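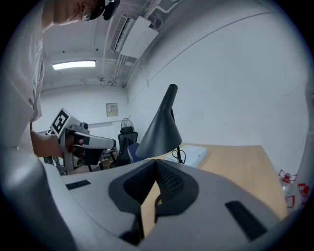 Figure 3. View from the right gripper at our desk station. An operator's hand is on the other gripper, with its marker on top.

3.2 Collecting the two-handed demos

Okay, so how did we get our 345 demonstrations? Mostly by standing at a table and doing chores with a gripper in each hand. We started out with one camera per gripper and figured that would be plenty. It wasn't! Wrist views like Figure 3 are great for what's right in front of the fingers, but the gripper body eats up a big part of the picture, and the other hand drifts in and out of sight. So Seul-gi Myung on our team added an overhead view (Figure 4), and we tied all the tracks together with the printed markers.

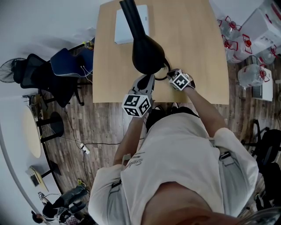 Figure 4. Overhead view of a two-handed trial with a black object on the table. Marker cubes sit at both hands.

With both cubes in sight, I can get the distance between the hands straight from one overhead image, and that number ended up being my favorite input to the policy. Losing a cube is the annoying part – heads and forearms get in the way all the time. We fill gaps of up to five images by interpolation and throw out anything longer. I tried eight first, and the paths got wobbly near contact. Chiharu Oshima checked 100 of the filled gaps by hand, and her notes are in Appendix B.

Contact: Emiko Fujimoto, Stundance Project | © 2021 the authors | Back to top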